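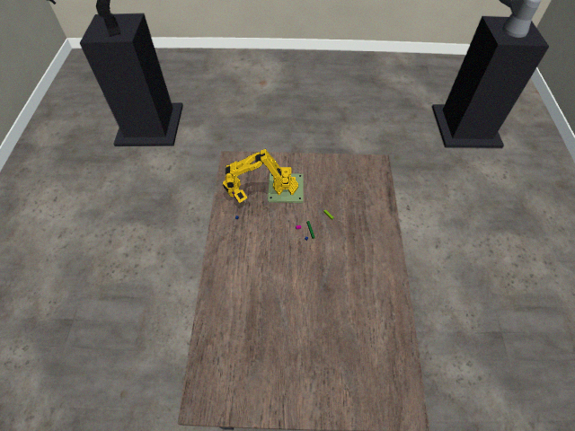 Planning a Purchase: Small Robot Arms for the Home Workshop

Readers considering a tabletop arm are advised to settle the following points before requesting a quotation.

1. Measure the table first. Record its length, width and height, and mark where the base plate will be fixed. An arm mounted near one end leaves a long stretch of clear surface for other work.

2. List the items to be handled. Small blocks and thin sticks make different demands on a gripper, and suppliers should be asked about each.
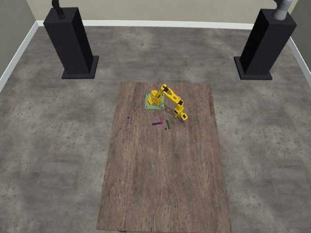

3. Divide the budget. The Siltley workshop plan allows $418 for the arm and $55 for the base plate and fasteners. Shipping is entered on a separate line.

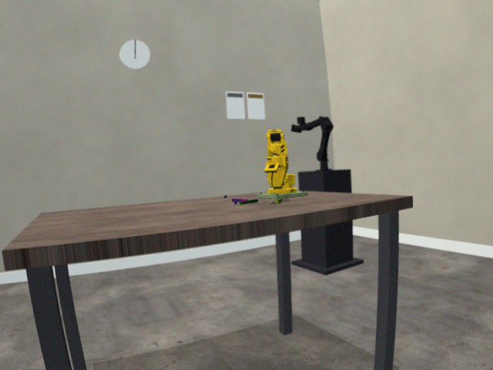
Table, base plate and arm, with a second arm on a pedestal behind.

4. Compare a table mount with a pedestal. A pedestal keeps the tabletop clear but requires floor space for its foot plate, which should be included in the room plan.

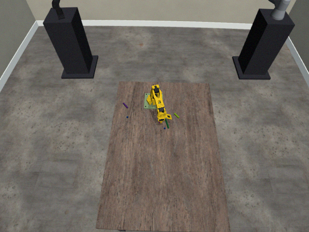

Where both types are under review, obtain written prices for each, and confirm that replacement parts will be stocked for the period of the warranty. Orders intended for November should be placed 16 weeks ahead.

Prepared by Jingyi Lu. Revised May 27, 2026.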